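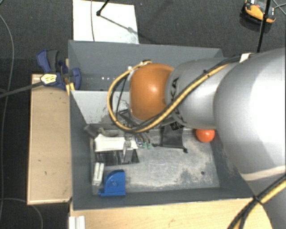

件名:仕切り付きグレー収納ケースの汚れ・仕切り板の傷について
受付:2019年5月1日
依頼者:Luana Toledo(Platthorpe 備品室)
担当:Janaína Lins
状態:対応中

■依頼内容
前側の区画の底、白っぽい粉みたいな汚れが取れない。右のほうと手前の縁が特にひどい。あと擦り傷だらけ。仕切り板も黒ずみと剥がれあり。交換か補修か、判断お願いしまs。

■経過
・まず乾拭き。粉は少し減った、ベージュのしみは残る。
・中性洗剤をぬるま湯で薄めて3分置き、スポンジ。しみはだいぶ薄い。傷の中に入ったぶんはダメ。
・メラミンは隅で試して中止。つやが変わる。底全体にはやらないこと。
・仕切り板の黒い跡、消しゴムで一部落ちた。剥がれてる所は触ると広がるので放置。
・底の右下寄りに黒っぽい小さい丸。穴なのか汚れなのか未確認。裏から見ないと分からん。穴なら水洗い不可、下は木の台なので染みる。

■依頼者より追記
中に入ってるオレンジがかった赤いボールはそのまま使うので捨てないで下さい。洗うときは出して、終わったら前の区画に戻しといて。奥の区画は今回対象外でOKです。

■担当より
了解。ボールは別の箱によけてます。ケース本体は割れてないのでまだ使えると思う。仕切り板だけ交換したい。Marchettiに在庫確認中、同じ幅があるか返事待ち。Listixの台帳に型番が入ってなかったので、寸法測って送りました。次からは登録時に型番も入れてくたさい。

■残り
・丸い跡の確認(裏返して見る)
・仕切り板の見積もり
・底の保護シート、貼るかどうかLuanaさん返答待ち。貼るなら洗剤分をよく拭いて、8時間乾かしてから。

見積もりが来たらこのチケットに追記します。それまでケースは濡らさないでおいて下さい。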